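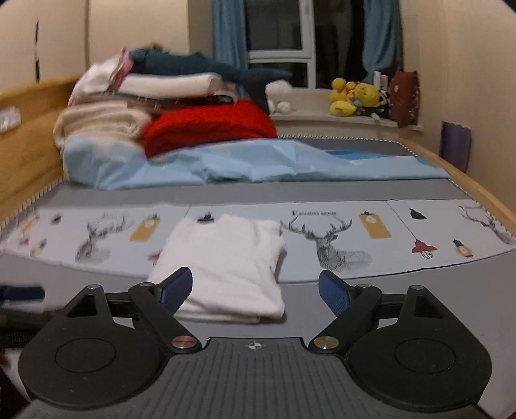 Figure 3. Folded white item on a printed bedspread, with the working stack behind.

Section 3. Folding and Stacking on the Bed

This section covers folding flat textiles on a made bed and building the stack that is later moved to the shelf or storage bench. It applies to T-shirts, towels, sheets, pillowcases, and blankets. Fitted sheets are covered in Section 4. Duvets and pillows are not folded and are outside the scope of this guide.

The steps assume that the Mitetti shelf unit has been assembled and that its shelves are set at the heights given in Section 2.

3.1 Preparing the surface

1. Clear the bed of pillows and loose items.

2. Pull the bedspread flat from the foot of the bed. Work from the center toward both sides. Wrinkles in the bedspread transfer to thin cotton while it is being folded.

3. Choose the folding area. It must be at least 70 cm wide and within reach without leaning on the mattress.

4. Choose the stacking area. Place it farther back on the bed, behind the folding area, and keep the two apart.

5. Check that your hands and the bedspread are dry.

Note: A printed bedspread can be used as a guide for straight edges. Line up the first fold with the border of the printed panel, as the border is usually sewn or printed parallel to the hem. Do not line up with individual drawings in the print. In Figure 3 the panel carries stag drawings and is bordered by plain gray fabric; the line where print meets gray is the one to use.

Note: White items are easier to square up on a patterned or gray surface than on a white sheet. If the bed is made up in white only, lay a colored towel under the folding area.

CAUTION: Do not fold new red, navy, or black textiles directly against white ones until they have been washed separately at least once. Dye can rub off even when both items are dry.

3.2 Sorting before folding

Sort the load before the first fold is made. Items are stacked by weight, with the heaviest at the bottom.

Group A: knitted blankets and heavy throws.
Group B: sheets and pillowcases.
Group C: fleece blankets.
Group D: towels.
Group E: T-shirts and other light garments.

Fleece is bulky for its weight and slides on smooth cotton. For this reason it is kept out of Group A and is placed on top of the finished stack, or stored separately.

Set aside any item that feels damp at the seams or hem. Return it to the drying rack. Thick hems dry last, and a damp hem inside a closed stack will cause odor.

3.3 Folding a T-shirt

1. Lay the shirt face down with the collar pointing away from you.

2. Smooth the back panel with the flat of the hand, from the collar to the hem.

3. Fold one side in toward the center line. The fold starts at the middle of the shoulder and runs parallel to the side seam.

4. Fold the sleeve back on itself so that it lies inside the new edge.

5. Repeat steps 3 and 4 on the other side. The two long edges must be parallel.

6. Bring the hem up to just below the collar.

7. Fold in half once more for a shelf, or in thirds for a drawer.

8. Turn the shirt over and square the corners by pressing inward on both sides at the same time.

The result is a neat rectangle with no loose edge facing the front. If one side is visibly thicker, the sleeves have been folded unevenly. Open the shirt to step 3 and repeat.

Note: Apply side pressure only at the lower layers. Squeezing the top layer raises a ridge along the middle.

3.4 Folding a towel

1. Lay the towel flat with the care label facing up.

2. Fold in half lengthwise. Match the corners before smoothing the fold.

3. Fold in half across the width.

4. Fold in thirds in the same direction. The last flap is tucked to the back.

Bath sheets need one additional fold at step 3. Hand towels are folded in half at step 4 instead of in thirds. Washcloths are stored flat.

3.5 Folding a flat sheet

1. Hold the sheet by two adjacent corners on the short side and let it hang.

2. Bring the corners together and lay the sheet on the bed with the doubled edge toward you.

3. Smooth out trapped air toward the open edge.

4. Fold lengthwise again, then across the width until the piece matches the shelf depth.

5. Place the matching pillowcase inside the last fold if the set is to be stored together.

A sheet that has been left bunched on the bed should be shaken out once and hung over the footboard for a few minutes before step 1. It will not fold flat directly from a heap.

3.6 Folding a knitted blanket

Knitted blankets stretch under their own weight. They are folded lying down at all times.

1. Spread the blanket on the bed. Do not hold it up by the corners.

2. Fold in half lengthwise, supporting the middle with your forearm.

3. Fold in half across the width, then once more.

4. Lift the folded blanket from underneath with both hands and move it to the stacking area.

CAUTION: Do not hang a knitted blanket over a rail, hook, or door for storage. Permanent stretching will result.

CAUTION: Remove rings, bracelets, and watches before handling open knits. A pulled loop cannot always be worked back in.

3.7 Building the stack

1. Place Group A items first, with the folded edge facing the front.

2. Add sheets and pillowcases. Alternate the direction of the thick edge so that the stack stays level.

3. Add towels.

4. Add T-shirts and light garments.

5. Lay the fleece blanket over the top, if it is to be stored with the others.

Do not exceed 9 items in one stack. Lighter stacks may be taller where the shelf height allows, but they become difficult to carry. On a soft mattress, start a second stack as soon as the first begins to lean.

When several blankets of similar size are stacked side by side, place a sheet across them before adding anything smaller. The sheet bridges the gap and gives a flat base.

3.8 Moving the stack to storage

1. Slide one hand, palm up, under the bottom item from the front. Slide the other hand under from the back.

2. Lift straight up. Do not drag the stack across the bedspread.

3. Carry the stack against the body.

4. Set the back edge on the shelf first, then lower the front edge and withdraw the hands one at a time.

For the Vundel storage bench, lower the stack in two halves. The lid opening is narrower than the interior, and a full stack will catch on the rim.

For the Godinho drawer insert, turn T-shirts on edge after they have been placed in the drawer. Fill from the back. The last item should slide in without force.

CAUTION: Hold the bench lid fully open while loading. The lid stay is not designed to carry weight.

3.9 Common faults

Stack leans to one side. Thick edges are all facing the same way. Reverse every second item.

Folded shirt opens when lifted. The last fold is too short. Fold in thirds.

Visible crease across the chest. The hem was brought up over the print. Move the fold lower.

Fleece slides off. The blanket is resting on a smooth cotton sheet. Place a towel between the two.

Top item will not lie flat. Air is trapped in a lower sheet. Press down with both palms, starting at the folded edge.

3.10 Care of stored textiles

Rotate the stack after each wash. Freshly washed items go to the bottom of their own group. Refold knitted blankets every 3 months and change the position of the folds. Leave a gap at the back of each shelf for air movement.

Cedar blocks may be used on the shelf. They must not touch white textiles.

Terkadia Home Storage Guide. Section revised 3 September 2019. Text: Américo Quintela. Continue to Section 4, Fitted Sheets.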